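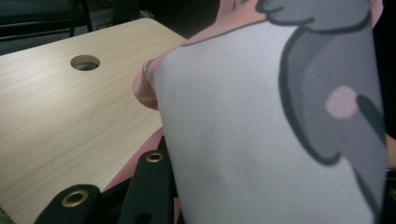 Dikham Comparison of Hand-Held Grippers

The Dikham comparison was a bench study of hand-held grippers for soft goods, run by the robotics firm Stoslow. It set two finger designs against each other on the same set of cloth items, with one camera mounted on the gripper body. The written report is dated 31/05/2019 and lists Fredy Nina as test lead and Percy Flores as the author of the controller software.

Background

Stoslow had used a parallel gripper with rubber pads for boxes and bottles. Cloth gave it trouble. The pads pushed thin material along the table before they closed on it, and thick hems slipped out when the arm sped up. Nina proposed testing the fingers by hand first, so that changes could be tried without stopping the arm. Flores wrote a small logging program that stored the finger opening alongside the video.

Grippers tested

Falel: A parallel gripper with straight fingers and replaceable rubber pads. The fingers open and close at the same speed and stay parallel through the whole stroke. It was the older of the two designs and served as the baseline.

Gasser: A gripper with thin, stiff fingers and bare tips. The tips can slide under a fold lying on a table. The fingers are lighter than the Falel pair and can be swapped with a hex key.

Both were fitted to the same trigger handle. The camera sat behind the fingers and looked forward past them, so the fingertips appeared at the bottom of the image.

Test items

Items were chosen to cover plain and printed cloth, single layers, and rolled or sewn edges. Pieces in pink and white with a gray cartoon print outlined in dark charcoal belonged to the printed group. Flores wanted prints in the set as bold outlines can be mistaken for folds by edge-finding software. Work was done on a pale wood-grain tabletop under even light.

Procedure

Each gripper was used for 400 picks. A pick began with the item on the table and the fingers open. The operator closed the fingers on an edge or fold, lifted the item, held it for 6 seconds and put it down. Operators changed over after every 60 picks. A pick was marked as failed if the item fell during the hold or if the fingers closed on nothing.

Results

The Gasser fingers did better on flat single layers, where the Falel pads tended to push the cloth away. On rolled edges and thick seams the two were close, and the Falel held heavier pieces with less slip. The Gasser tips left small marks on knitted items when the trigger was squeezed hard.

The camera position drew the most comment in the report. Cloth held close to the lens could fill a large part of the view and hide the table behind it. Nina recommended moving the camera back and using a wider lens.

Later use

Stoslow moved the Gasser fingers to its arm in June, with the closing force limited in the controller. The Falel pads were kept for towels and other heavy cloth. The hand-held rig stayed in use for checking new fingertips.

See also

Parallel gripper
Cloth manipulation
Wrist-mounted camera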